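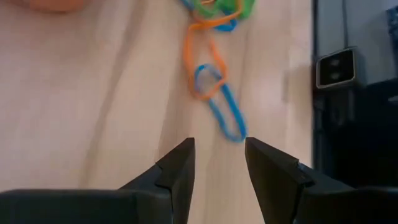 Dramcombe Tenants' Help Desk, Repairs and Deposits Team

Landlord wants to keep part of my deposit for a sticking bedroom window

I moved out of a second-floor apartment on Drosska Street last month after 22 months there. The move-out letter lists a bedroom window that "does not open fully" and takes $74 from my deposit for it. The window was stiff when I moved in. I mentioned it to the office in person but never put it in writing. I do have the move-in checklist, and next to "windows" it just says OK, with my initials. Is it worth arguing, or did I sign it away when I initialed that?

Posted by hallway_light

Windows stick. Old paint, humid summers, the building settling. A tenant doesn't cause that by living there, so it should be normal wear. The checklist hurts you a little but it doesn't say anyone tested how far the window opened. Most people look at the glass and the lock and write OK.

Write to the landlord and ask for two things: an itemized bill for the repair, and a statement of what damage they say you did. Keep it short. Don't go into the conversation you had at the office unless you remember the month and who you spoke to. Send it by a method that gives you a receipt and keep a copy.

Look at the deadline too. Where I live the landlord has a set number of days to send the itemized list, and missing it can mean they owe you the whole deposit. It varies by state, so look up yours before you write the letter.

Posted by Ahmadpour

I had the same thing with a closet door, they wanted 25 dollars. I just paid it. Not worth the stress imo

Posted by vasau_renter

I agree with most of the first answer. One thing to add is that a past repair request from anyone in that apartment would help you. Ask the office for the maintenance history on the unit. They may say no, but if it ends up in small claims you can ask for it there.

Also check whether the work was done at all. My old building charged me for repainting a bathroom and the next tenant told me it was never painted. When I wrote and asked for the painter's invoice, the charge came off in 3 days.

If you do file, see what the fee is first. In some counties it's close to what you'd be getting back, although you can usually ask for the fee to be added if you win.

Posted by secondkey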